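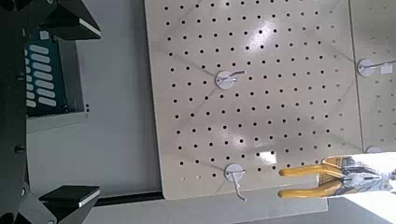 Wrist view, pegboard and hooks, yellow fingers open.

18/11/2022 — Drindgate bench, hanging task

Really good session on the glare problem! The wrist view washes out whenever the arm comes in at a slant, and the old hook detector hated it. It kept locking onto board holes along the bright patch. The new version (Ibarra branch) looks for the white round base first and only then for the metal rod, and gets its approach angle from the two together. Ran 107 approaches offline against saved wrist footage: 13 misses, all of them on hooks where the base was mostly hidden. I'd been expecting far worse.

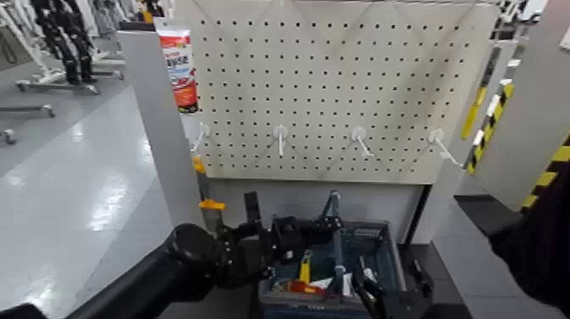

The basket side is still the harder half. With things piled on each other the policy likes to go for whatever stands tallest, and a tall thin handle is a rotten first pick if the other gripper is already down in there. Tried Gimard's trick of letting one arm wait 2 seconds before committing — crude, but the arms get in each other's way much less and I like how it looks in the logs.

Head view and wrist view still disagree on hook height near the bottom of the board. Could be the calibration from August, could be my transform. Check that before blaming Voltberg's mount again.

Next: retrain with 3 seeds, same split, hidden bases kept in. Leave the lights as they are, please!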